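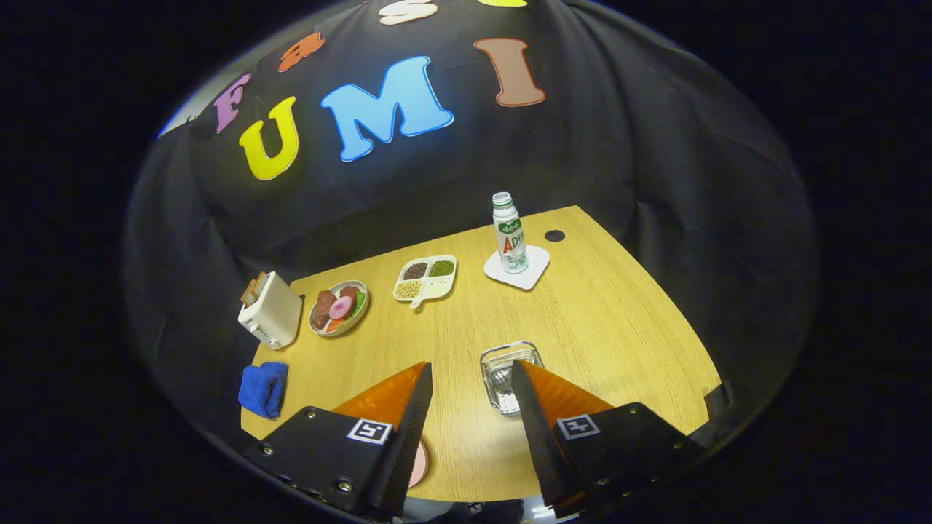
**Figure 2.** Foam-style letters on black fabric behind a table with a drink bottle on a coaster.

### 3.2 Waiting for the second markdown

We were glad to find that our shoppers talked about clearance season so freely, and a good many of them stayed well past the end of the interview to tell us about one particular coat or pair of boots. Of the 86 people we spoke with in Tiltham and Husteck, most described some version of the same habit. They visit the store early, try the item on at full price, note the size, and then go home and wait. What differs a great deal from person to person is how long they can stand it.

Shoppers at Fröhlich, where the first price cut comes in March and the next one 7 days later, tended to hold out for the second cut if they wore a common size. Those at either end of the size range usually bought at the first one, and several told us they had learned this the hard way, with a favorite jacket gone by Tuesday. This fits nicely with the earlier work of Ehlers on regret in clothing purchases, although he looked only at shoes - and shoes, as our own shoppers kept reminding us, are a different matter altogether.

Stiltutow, the smaller of the two chains, posts its markdown dates by the fitting rooms. We had expected this to make people more patient, and for coats it did. For knitwear we saw very little change, perhaps because sweaters are so often bought as gifts, with a birthday already on the calendar. Three shoppers had bought the same cardigan twice, once at full price and once on sale, and were quite cheerful about it. We return to these repeat purchases in Section 4, where returns and exchanges are treated together.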